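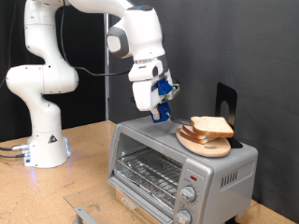
Workers at the Gareo canteen kitchen in Arkstead have started to share the breakfast shift with a robot arm, and since April the early start at 4:30 in the morning is no longer part of their contract. The kitchen prepares toast and sandwiches for the offices and workshops in the same business park. Until this spring, two people had to come in before everybody else, only to get the bread ready. Now a first part of this job is given to the machine. It works with a thin metal spatula held between blue fingertips, and the sliced white bread waits in a small pile on a round wooden board, on top of the toaster oven. The people on the shift now arrive at six and take over from there.

The change was prepared during the winter by Gareo together with Bukier, a small engineering office which also looks after the dishwashing line in the building. Both companies say that no one has lost a job. The kitchen had 31 employees before the robot came, and it has 31 employees today. What is different is the hours, and for some of them also the kind of work they do.

Zubaida Janjua is the shift leader in the kitchen and has worked there for many years. She told us that she was against the plan when she first heard about it.

"I thought, they will put this machine here and after half a year they will tell us goodbye," she said. "So I asked for it on paper. We got it on paper. After that I could look at the thing more calmly."

The paper she speaks of is an agreement between the company and the staff. It says that hours saved by the robot must stay in the kitchen until the end of next year. It also says that any worker who loses the early morning bonus will receive the same amount for 15 months. This second point was the most difficult one, because the bonus is a big part of the pay for the people who took the early shift often. Two of them are still not happy with the result. One would prefer to keep the old hours, because she used to be at home when her children came from school, and now she comes home later.

The kitchen makes nearly 500 portions on a normal morning. The robot is responsible only for a part of the toast, and it is slow. A person with practice can do the same work in less than half of the time. Bukier does not hide this. According to the company, the speed was kept low on purpose, so that the staff can stand close to the table and reach in after they have stopped the arm. The plan is to raise the speed a little in the fall, but only if the shift leaders agree.

There were also problems. In the first weeks the slices were often taken two at a time, or one slice was pushed down behind the oven. Bread from the Achterberg bakery, which the kitchen has ordered for many years, is quite soft when it is fresh, and the spatula made marks in it. The kitchen now uses bread from the day before for the toast, and the fresh bread goes to the sandwiches, which are still made completely by hand. Mrs. Janjua says that this was an idea of the staff and that the engineers first did not want to believe that it could be so simple.

Eight workers have done a short training to start the arm, stop it and clean the tools. For this they receive a small extra payment each month. It was important for the staff that the training is open to everyone, also to people who work part time or who do not feel sure with the language. The instructions on the wall are therefore made mostly with drawings. Cleaning is done by hand two times in a shift, and it takes more time than it was planned. At the moment this time is added to the break of the robot and not taken from the break of the people, as one of the cooks explained to us with a laugh.

For the guests very little has changed. The breakfast counter opens at seven like before and the prices are the same. Some guests asked if they can see the robot, but it stands in the back part of the kitchen and visits are not possible for reasons of hygiene.

Gareo has a second kitchen on the other side of the town, with 300 portions in the morning. The company says it will decide after the summer if a robot should be used there too. The employees of that kitchen have already asked to see the agreement from Arkstead before any machine is ordered. Mrs. Janjua was invited to speak with them next month.

"I will tell them the good and the bad," she said. "I sleep longer now, this is true. But they should ask about the bonus first, and about who cleans it."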